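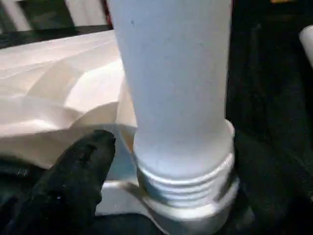 Cuando Madhu Rawat entró en Clelter, cerrar envases era cosa de muñeca. «Llegabas a casa y no podías ni abrir el grifo», cuenta riéndose. Hoy lleva la línea de envases blancos, 700 por turno, con un brazo robótico al lado, y se le nota que disfruta hablando de él. «Al principio lo mirábamos como a un becario torpe. ¡Y ahora discutimos por quién le enseña el siguiente formato!»

El cambio empezó en octubre, con un solo puesto y ocho personas formándose por turnos. Dinesh Uniyal, jefe de planta, insistió en que aprendieran las propias operarias y no gente de fuera: «Ellas saben cuándo una rosca entra torcida solo por el tacto. Eso no venía en ningún manual».

Le pregunto a Madhu si tuvo miedo de quedarse sin trabajo. «Claro que sí. Pregunté en la primera reunión, delante de todos, y me lo pusieron por escrito». Su jornada es otra: ajusta la fuerza de agarre, revisa rechazos, prepara los cambios de lote. Lo que echa de menos es la charla de la mesa larga — «éramos un gallinero» — y por eso han pedido que los descansos vuelvan a coincidir.

Barış Polat, de mantenimiento, está entusiasmado con los dedos de la pinza. «Puedo pasarme una tarde entera con una tapa que resbala, y me encanta». Todavía hay atascos, y los tapones pequeños se siguen poniendo a mano. Madhu ya tiene apuntado el próximo formato que quiere probar.

Relacionados
Andum renueva su almacén de frío
Devendra Mittal: «Aprendí a programar a los 50»
Blöndal, un taller sin turno de noche

Contacto | © Tolard | Volver arriba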